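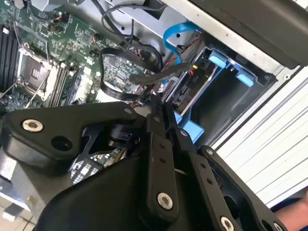

The open computer tower.

The Night Ferry Choir

Fenna Koster had sung in precisely one choir in her life, and they had asked her to stand at the back and mouth the words. So when the notice went up in the ferry canteen — SINGERS WANTED, ANY NOISE CONSIDERED — she read it twice and wrote her name down before her hand could think better of it.

They met on the car deck at two in the morning, halfway across, when the lorry drivers were asleep and the engines hummed a low, steady note that Sinan Bozkurt swore was a B flat. Sinan fried eggs for a living and conducted with the spatula. What a conductor he was! He leaned, he crouched, he shook the thing at the tenors (there were two, and one was Dennis Hebden, who had a cold from October to May) and he grinned the whole way through.

"Don't fight the engine," he told them. "Sit on top of it. It's carrying you anyway."

And Fenna sat on top of it. The first night she came in a bar early and Dennis came in a bar late and somehow they met in the middle, and the sound went rolling down between the parked lorries and came back to them bigger, like a crowd answering. She laughed so hard she had to hold on to a wing mirror.

By November they had four songs. One was about herring. One was in Flemish, taught to them by Stijn De Smet from the engine room, who refused to translate the last verse and went pink whenever it came round.

Then came the storm crossing, with nearly 200 passengers awake and green in the lounge, a baby howling, and the lights dipping at every wave. Sinan put his head round the galley door.

"The herring one," he said.

"Up here?" said Fenna. "With people?"

"Any noise considered."

She took hold of the rail, listened for the engine, found it far down under the wind, and opened her mouth. Dennis came in late. By the second chorus the woman with the baby was singing too.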